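Teaching a two-armed robot to put legs on a plastic table (my way of doing it)

I get asked for my notes on this a lot, so I finally typed them up. It's a teleoperation job: I sit with a pair of small leader arms, the big arms copy what my hands do, and everything gets recorded so a policy can be trained on it later. If you've only ever taught a robot by grabbing the arm and pushing it around, most of this will still apply, you'll just have tireder shoulders.

The task is a white plastic garden-type table. Top upside down, legs into the corner sockets. Sounds like a five-minute job and it is, with hands! With grippers it took me most of November to get recordings I wasn't embarrassed by.

What I use

Two arms with parallel-style grippers, a head camera, the leader arms, a foot pedal for start/stop, and a recorder called Lolley that Åsmund Moen wrote for our group. Any recorder is fine as long as it saves joint positions, gripper commands and video on one clock. Check the clock first. I once lost an afternoon to video that lagged the joints by a quarter of a second, and you can't see that by eye until you plot it.

I also put a black cloth down under the work. It saves the plastic from scratches and it makes white parts very easy to pick out in the video. Tape the corners if your cloth likes to creep.

Step 1. Pick one start and one finish

Write the start and finish down in a plain sentence before you touch the leader arms. Mine says: "Tabletop lying on the cloth, underside up, loose leg within reach; done when the leg is seated and both grippers are open and clear." Everything I record begins and ends there. If you let the finish drift (some takes end with the gripper still holding the leg, some don't) the trained policy will hang on to things at the end and look confused.

Step 2. Warm up without recording

Drive the arms for a while with the recorder off. Reach the far corner, reach the near corner, cross one arm over the other and see where you start to get nervous. Open and close the grippers with nothing in them. I do this every single morning, even when I was on the rig the evening before, and my first few takes are noticeably smoother for it.

Watch your cables while you do this. Wrist cables need enough slack for a full turn of the wrist, but a loop that's too big will snag on a leg the moment you swing past one.

Step 3. Grip the leg where you'd want to let go of it

My first instinct was to grab the long tube wherever it was closest. Bad idea. Grab it far from the end you're steering and every tiny shake of your hand turns into a big wobble at the socket. Take it low, near the end that's going in, get your wrist angle sorted while you're still in free space, and only then move over the corner.
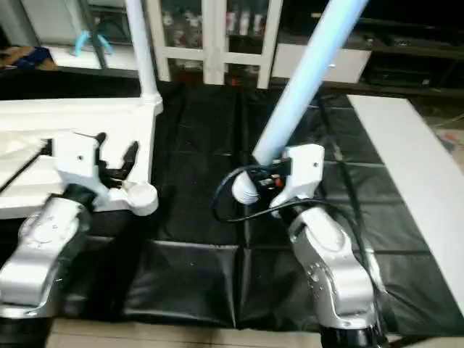
How many demonstrations do I need before it's worth training anything?

For a single leg into a single corner, I'd record 70 good ones and train on those before recording any more. You'll learn more from watching that first policy fail than from another day of collecting. My current set for the full table has 124 takes in it, and the later ones were all recorded to cover failures I'd seen.

Step 4. Steady with one arm, work with the other

The tabletop is light, and it will skate away from you the moment you push on it. So give one gripper the boring job. Put its fingers over a rail or the rim, hold, and leave it there while the other arm brings the leg in. When you swap corners you can swap jobs, but don't swap halfway through an insertion. I have takes where I did that and they're a mess to learn from.

Go slow in the last bit before contact. Touch, pause, wiggle a little, push. I count to one in my head on the pause. It feels silly, but the pause gives you a nice clear moment in the data where things are lined up, and it stops you from jamming the leg in crooked and then fighting it.

Step 5. Practice soft things separately

Sigrun Sundqvist talked me into this one and she was right. Rigid parts forgive you a lot: the leg stays leg-shaped while you think. Fabric moves when you touch it, moves again when you let go, and the head camera often can't see the layer you're about to pinch. So I keep separate sessions for fabric handling, with their own start and finish sentences, and never mix them into the table takes.

What works for me with cloth is coming down from above, fingers pointing at it, and closing on a raised edge or a seam. Flat panels are hard to pinch. Lift a little before you pull sideways, so the fabric comes along and the whole pile doesn't drag. And move slower than you think you need to! Fast wrist moves smear the camera view, and smeared video is a poor teacher. I play back every fabric take at half speed and look for blur right at the grasp.

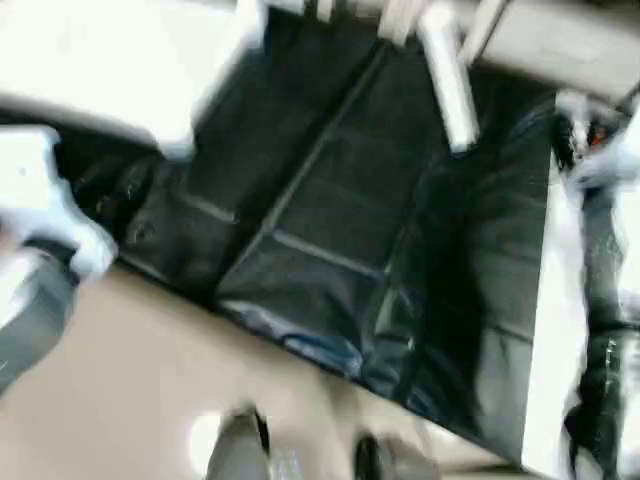

Step 6. Keep some mistakes, toss the rest

You're going to miss. Sometimes the leg slips, or you close the gripper on air. If I miss and recover cleanly in the same take, I keep it, and I tag it "recovery" in the recorder. Those takes are gold, they're how the robot learns there's a way back. If I miss and then sit there scratching my head for a while, it goes in the trash. Long idle stretches teach the arms to idle.

I also toss anything where I bumped the tabletop hard enough to move it off its spot, and anything where somebody reached in to fix a part for me. Reset between takes, never during.

Step 7. Change one thing at a time

Once the straightforward version trains okay, start varying. I turn the tabletop a bit, or prop it so it sits at a tilt, or put the loose leg down on the other side. One change per batch of nine takes, with a note saying what changed. Martti Kemppainen does all his variations at random from the first take and his policies come out fine too, so this may be more about my own sanity than anything. But when something breaks I know which batch to blame.

Tilted takes are worth the trouble, by the way. With the top flat you can get lazy and come straight down every time. With it tilted you have to match the wrist to the socket, and both arms end up working close together with a leg already sticking up between you and where you want to be.

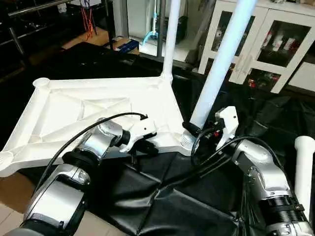
Plan the wrist turn early in those, well before the grippers get near each other. I go wide around a standing leg, even if it adds a couple of seconds, and bring the elbow out first so the forearm follows. If you cut the corner you'll clip the leg sooner or later and have to start the take over.

Step 8. Stop before you're tired

Two hours is my limit on the leader arms. After that my hands get choppy and I start taking shortcuts I'd never take fresh, and they all end up in the data. I note the time of day on each batch, and when I went back through my worst takes nearly all of them were from after four in the afternoon.

Before you shut down, copy the recordings off the rig and open one at random to make sure the video plays and the gripper trace isn't a flat line. Mine was flat once for an entire session (loose connector at the wrist), so now I check the first take of the day as well.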